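Chapter 6
Character and Screen Time

Viewers often talk about a film character as if the writer had finished the job on the page. The person on the screen is the result of many later choices: who was cast, how long each shot runs, which lines were dropped in editing. This chapter looks at one of those choices, screen time, and at how it shapes our sense of who a film is about.

Screen time is the total length of the shots in which a character can be seen or clearly heard. It is measured with a stopwatch or from a shot list. In the courtroom drama Plikden, which runs 133 minutes, the defense lawyer is present for 90 of them. Her client, whose name gives the film its title, is present for far less, yet most first-time viewers say the film is his story.
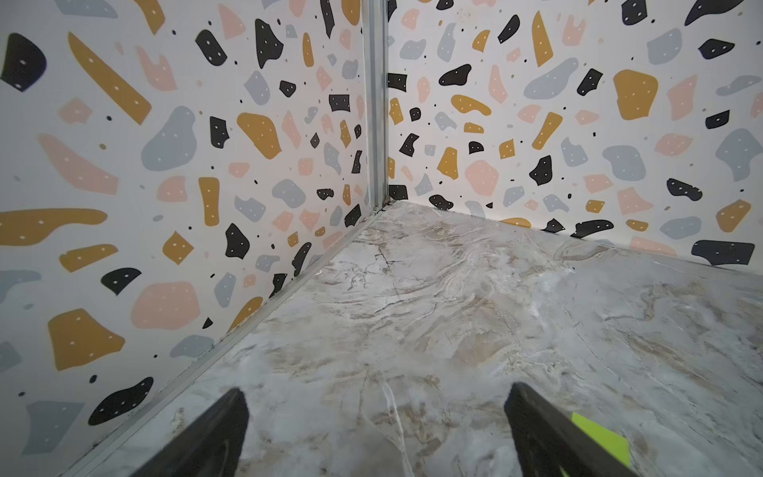

One explanation is that other characters keep talking about him. The lawyer argues over him with her sister, the judge reads his letters aloud, and the neighbors disagree about what kind of man he was. By the time he speaks at length, in the second half, the audience has been thinking about him for more than an hour. Critics call this a built-up entrance. It is an old stage method, and film took it over early.

A title can do some of the same work. When a film is named after a character, viewers watch that character more closely from the first scene and forgive longer absences.
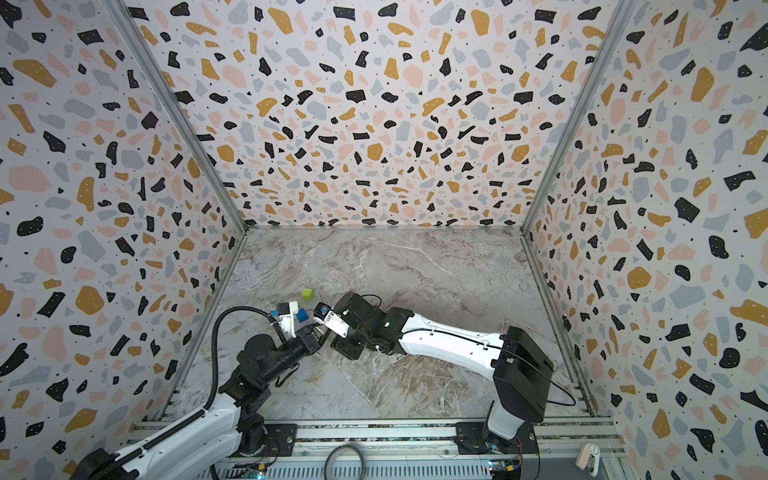 6.1 Lead, Co-lead and Supporting Parts

The words lead and supporting come from contracts and awards as much as from criticism, and they don't always match what is on the screen. In the family comedy Pikura, the two sisters have nearly equal time, but only the older one makes decisions that change the plot. Meinir Rees, in her study of ensemble films, suggests asking two separate questions. Whose choices move the story? Whose feelings are we asked to share? In many films the answer to both is the same person. In Pikura the feelings belong mostly to the younger sister, who narrates.
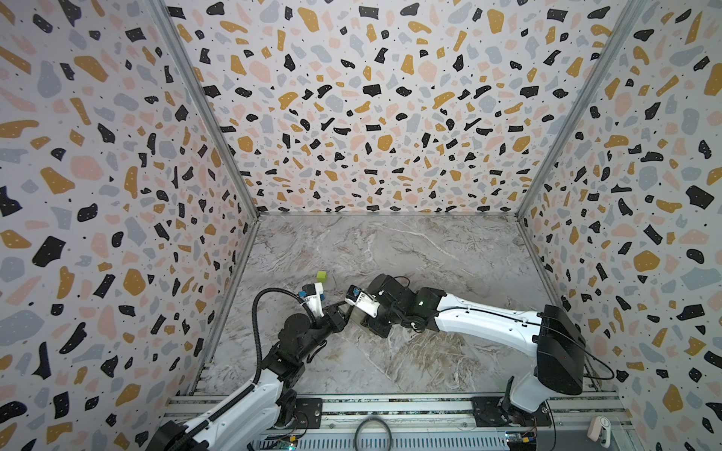 Figure 6.3. Terrazzo-patterned walls and a marble-effect floor.

Rees's questions are useful for a mystery as well. The detective in Rendport makes nearly every choice, but the script hides his thoughts until the last reel, and sympathy goes to the suspects in turn. Yen-ting Tu reads the film differently and treats the detective's silence as the main subject. Both readings are taken up in Section 6.2, along with a shot list for the opening 70 shots.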